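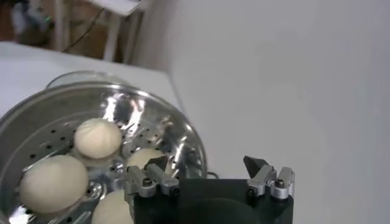

요즘 저는 반죽에 푹 빠져 있습니다. 정확히 말하면 발효종이요! 작년 11월에 처음 밀가루랑 물을 섞어 병에 담았으니까 벌써 반년 가까이 됐네요. 그사이에 한 번 죽였고(냉장고 맨 안쪽에 넣어두고 출장 갔다가 분홍색 줄이 생겨서 눈물을 머금고 버렸어요), 지금 키우는 건 두 번째 아이입니다. 이름은 미르켈이에요. 뜻은 없고 병뚜껑에 Mirkel이라고 찍혀 있어서 그냥 그렇게 부르기 시작했는데, 이제는 남편도 퇴근하면 "미르켈 밥 줬어?" 하고 물어봅니다.

원래 저는 빵보다 만두랑 찐빵 쪽 사람이었어요. 어릴 때 외할머니 댁에 가면 막걸리로 부풀린 술빵이 늘 있었거든요. 아랫목에 이불 덮어둔 대야를 열면 시큼하고 달큰한 냄새가 확 올라오는데, 그게 그렇게 좋았습니다. 사촌들은 콩만 골라 먹고 저는 가장자리 쫄깃한 부분만 뜯어 먹다가 같이 혼났어요. 그때는 발효가 뭔지도 몰랐고 그냥 할머니가 이불을 덮어주면 반죽이 자는 줄 알았죠.

그런데 막상 어른이 되어서 해보니까 왜 그렇게 안 되는지! 인스턴트 이스트로 할 때는 봉지 뒤에 적힌 시간만 지키면 대충 나왔는데, 발효종은 시계를 전혀 안 봐줍니다. 같은 비율로 섞어도 비 오는 날이랑 보일러 튼 날이 완전히 달라요. 처음 두 달은 레시피에 네 시간이라고 적혀 있으면 알람까지 맞춰놓고 딱 네 시간 뒤에 성형했는데 결과물이 죄다 벽돌이었습니다.

전환점은 제이드 라부아(Jade Lavoie)의 책이었어요. 동네 도서관에 신청해서 빌렸는데 반납일을 두 번이나 연장했네요. 사진은 거의 없고 글만 빽빽한데 읽다 보면 옆에서 누가 수다를 떨어주는 느낌이에요. 그 책에서 제일 도움이 된 건 투명한 원통 용기에 고무줄을 끼우라는 조언이었어요. 반죽 넣은 높이에 고무줄 하나 걸어두면 얼마나 올라왔는지 바로 보이잖아요. 너무 당연한 얘긴데 저는 그동안 불투명한 그릇에 젖은 면포 덮어놓고 십 분마다 들춰보고 있었던 거예요, 하하.

밀가루 얘기도 좀 하고 싶어요. 저는 지금 세 가지를 번갈아 쓰는데, 제일 자주 쓰는 건 프루든(Prurden) 방앗간에서 나오는 중력분입니다. 물을 넣으면 좀 질척한 편이라 처음엔 당황했는데 삼십 분만 그냥 두면 신기하게 매끈해져요. 미르켈 밥으로는 여기에 호밀가루를 한 숟갈 섞어 줍니다. 호밀이 들어간 날은 확실히 기운이 넘쳐서 뚜껑까지 밀고 올라올 때도 있어요. 한번은 밤새 넘쳐서 싱크대 위가 아주 난리가 났는데, 굳은 발효종은 거의 시멘트더라고요. 혹시 같은 일을 당하신다면 뜨거운 물 말고 찬물에 불려서 닦으세요. 뜨거운 물을 부으면 풀이 됩니다. 저는 뜨거운 물을 부었어요.

지금 정착한 비율을 적어둘게요. 제 부엌 기준이라 그대로 따라 하실 필요는 없습니다.

- 중력분 800g
- 잘 부푼 발효종 100g
- 설탕, 소금, 기름은 그날 기분대로 (소금은 꼭 넣으세요)
- 물은 반죽이 귓불 정도로 말랑해질 때까지

저녁 먹고 설거지하면서 섞어두고, 자기 전에 두어 번 접어준 다음 베란다 쪽 선반에 둡니다. 아침에 일어나서 용기부터 들여다보는 게 하루 중 제일 설레는 순간이에요. 진짜로요! 양이 많으니까 반은 바로 쓰고 반은 냉장고로 보냅니다. 냉장고에서 이틀 지난 반죽은 신맛이 은근히 올라오는데, 팥소처럼 단 걸 넣을 때는 이쪽이 훨씬 맛있어요.

얼마 전에는 온라인 발효 모임에도 들어갔습니다. 드리켄트(Drikent)라는 작은 커뮤니티인데 회원 2000명이 매일 자기 발효종 자랑을 해요. 요구르트 하는 분, 된장 하는 분, 콤부차 하는 분까지 다 섞여 있어서 글 읽는 재미가 쏠쏠합니다. 거기서 락슈미 아루무감(Lakshmi Arumugam) 님이 올려주신 이들리와 도사 반죽 글을 보고 완전히 반했어요. 쌀이랑 우라드콩을 불려서 갈아두면 따로 종을 넣지 않아도 밤새 부푼다는 거예요. 밀가루만 붙들고 있던 저한테는 신세계였죠. 손으로 섞는 게 좋다고 하시길래 따라 해봤는데, 첫 판은 콩을 너무 되게 갈아서 납작했고 두 번째 판은 폭신폭신하게 올라왔어요. 코코넛 처트니는 아직 연습 중입니다. 고추를 너무 많이 넣었어요.

락슈미 님 댁에서는 겨울에 반죽 통을 오븐에 넣고 조명만 켜둔다고 하셨는데, 우리 집 오븐은 조명이 나간 지 오래라 전기장판 옆을 쓰고 있습니다. 결국 할머니의 아랫목으로 돌아온 셈이라 혼자 좀 웃었어요. 엄마한테 전화해서 그 얘기를 했더니 할머니가 쓰시던 대야가 아직 이모 댁에 있다고 하시네요. 다음에 내려가면 꼭 얻어올 거예요.

다음 목표는 누룩입니다. 슈클라(Shukla)라는 온도 조절기를 중고로 하나 구해놨는데 설명서가 없어서 버튼을 하나씩 눌러보는 중이에요. 혹시 써보신 분 계시면 예약 기능 어떻게 끄는지 댓글로 좀 알려주세요. 새벽마다 삑삑 울려서 남편이 슬슬 째려봅니다.

아, 그리고 지난 글에서 남는 발효종으로 부침개 해도 되냐고 물어보신 분! 됩니다. 쪽파 많이 넣고 얇게 부치세요. 가장자리가 정말 바삭해요.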